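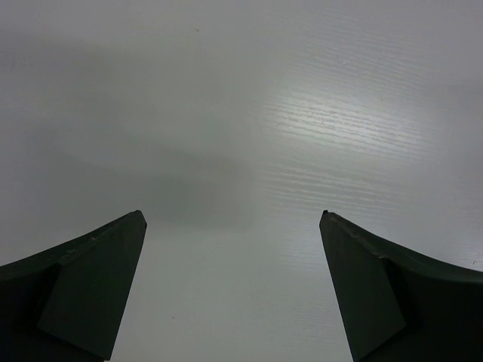 Two dark green pointed tips, pale tabletop.

Forum > Regalia and Court Objects > Technical
Posted by tarn_hallmark, Mar 20, 2025
Reading time: 3 min

We use cookies to keep you logged in and to count visits. Accept / Manage settings

Dating the arches on the Dindgate crown

tarn_hallmark wrote:
I have been going through the published condition report on the Dindgate crown and I don't follow the argument for a single build date. The circlet is given as 16 plates, hinged, with pins. The two arches are riveted to the inside of four of those plates. The report treats circlet and arches as one commission. Has anyone compared the rivets with the hinge pins?

ostler52 wrote:
The pins were replaced, so the comparison won't get you far. The Vekham inventory lists a payment to a goldsmith for "new pinnes to the crowne." No arches are mentioned in that entry or in any earlier one.

tarn_hallmark wrote:
Which folio? The transcript I have skips from the plate to the vestments.

ostler52 wrote:
Folio 7, verso. The printed transcript leaves out the verso entries for the whole first gathering. You need the scans.

plainfillet wrote:
I disagree with reading anything into the silence. Those inventories were written for weight and value. The clerk gives the crown as one item, with 52 pearls and a total weight. He doesn't describe the cross on top either, and the cross is on the seal of the same reign.

ostler52 wrote:
The cross on the seal sits on an open circlet. That supports my reading.

plainfillet wrote:
Seal engravers simplified. At that diameter an arch is one line of the graver, and the impression is worn across the head. I would not date metalwork from it.

kiln_and_cope wrote:
Two points on the metal. The arches are a higher gold content than the plates, by surface XRF. Surface readings on old gold run high from depletion, so part of that gap may not be real. But the filigree wire on the arches is drawn, and on the plates it is twisted strip. Those are different workshops at least. Whether they are different dates is a separate question.

tarn_hallmark wrote:
Was the XRF done before or after the January cleaning?

kiln_and_cope wrote:
Before, I think. The report gives the readings in an appendix with no dates. I have written to the Kakakhel collection, who hold the lab sheets, and will post what they send.

plainfillet wrote:
Drawn and twisted wire overlap for a long time. A large workshop could buy in both.

ostler52 wrote:
It could. Then explain the empty rivet holes on the rear plate. They don't line up with either arch.

plainfillet wrote:
Pendants, or a lining band. The Sirkow circlet has the same holes and never had arches.

tarn_hallmark wrote:
The Sirkow holes are in pairs along the lower edge. The ones on the Dindgate plate are single and central - I have the drawing open now. I would still like the spacing measured.

kiln_and_cope wrote:
Spacing is in table 4 of the report, in the column headed "apertures."

Views: 2,991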